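Why Do Stuffed Animals Have Paw Pads?

40 shares – 11 comments

Look at the bottom of a real cat's foot. You will see small bare patches with no fur on them. These are paw pads. They are soft but tough, and they help the cat walk quietly and land without getting hurt.

Toy animals do not need to walk. So why do toy makers give them pads? One reason is that pads tell you which part is the paw. A plush leg can be just a short, round lump. Add a few spots in another color and everyone knows it is a foot.

Many toys have pink pads, like the skin on some real kittens. Pink shows up well on a white toy.
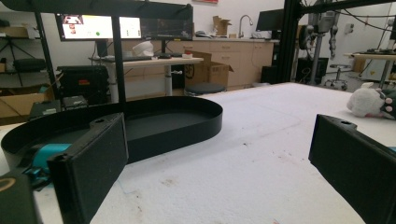

Krystyna Sowa wrote to us that her old stuffed dog lost a pad in the wash, and she sewed on a circle of felt to replace it. It has stayed on through 7 washes.

Felt is a good choice for a repair like hers. It does not come apart at the edges when you cut it, so you can snip out a small circle and stitch it down. Other pads are made in different ways. Some are sewn on by machine as solid thread. Some are printed right on the cloth.

Find a stuffed animal at home and turn it over. Rub a pad with your finger. If you feel a raised edge, the pad was probably sewn on. If it feels the same as the cloth next to it, it may be printed.

Then check the pads on a real cat or dog, if it will let you – some pets do not like having their feet touched.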